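4.2 Sorting produce by colour at a shared table

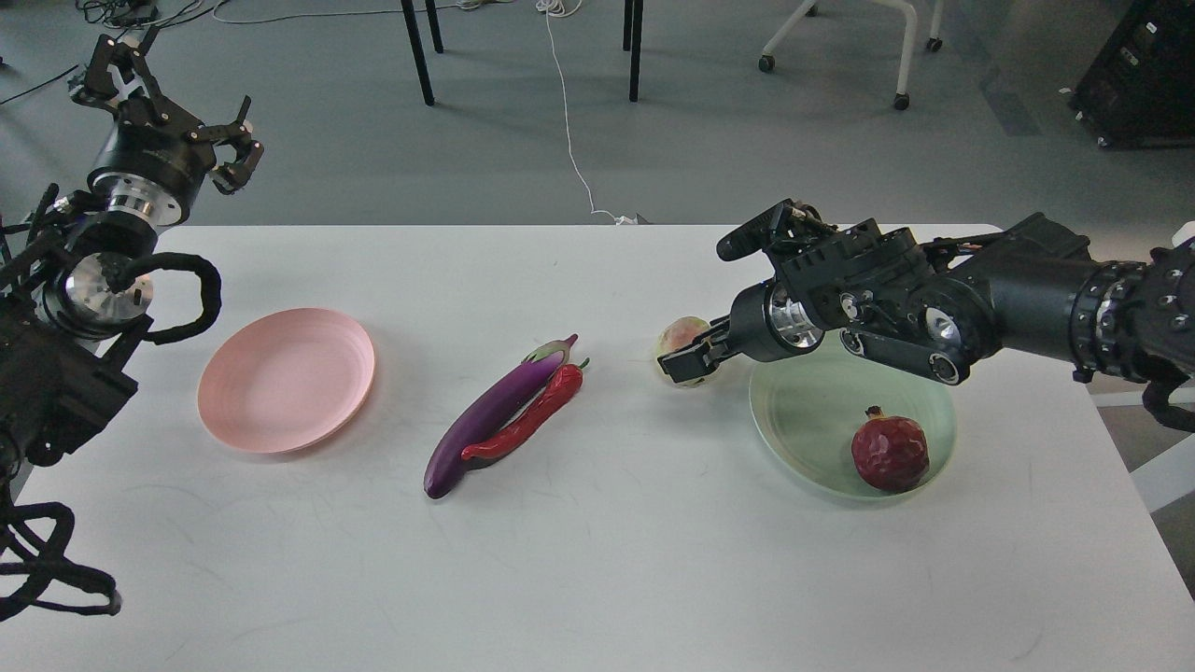 Figure 3. Mixed produce on the white table, with the pink and mint-green plates. The pomegranate is on the green plate; the eggplant and red chili pepper lie between the two.

4.2.1 Choice of produce

We had a great deal of fun choosing the produce for this part of the study, and we think it shows in the variety. The Tukthorpe set contains 34 items, all bought from ordinary grocers, and it was put together so that colour, size and surface would pull against one another. An eggplant and a chili pepper (Figure 3) are both long and green at the stem, yet most people would never store them together. A pomegranate shares its round shape with much smaller fruit but has a mottled skin and a little crown that makes it a delight to describe. Earlier work with the Drostano set used matched apples and oranges, and we found the answers it drew from participants rather flat by comparison.

Two plates were used throughout, one pink and one a pale mint green. Both are round and neither is labelled. We wanted the colours to be easy to name aloud ("the pink one", "the green plate") without suggesting a category, although green did prove a lively exception, as we discuss below.

4.2.2 How people grouped the items

The 29 participants at the Trindton site were asked to say which items belonged on which plate and to keep talking while they decided. The range of reasoning was wonderful. The most common rule was fruit on one plate and vegetables on the other, followed by a cooking rule, in which anything bound for a frying pan was kept apart from anything eaten raw. The chili pepper caused the longest pauses. Several participants placed it with the eggplant straight away, then changed their minds once a second red item came into play and colour started to look like the better rule.

Green stems were mentioned far more often than we had expected. Participants who had settled on a colour rule would sometimes justify sending an eggplant to the green plate by its stem alone, a move also reported for painted blocks by Hakim. We coded these cases as partial colour matches and kept them in the analysis. Items left between the plates were coded as undecided, whatever their distance from either rim.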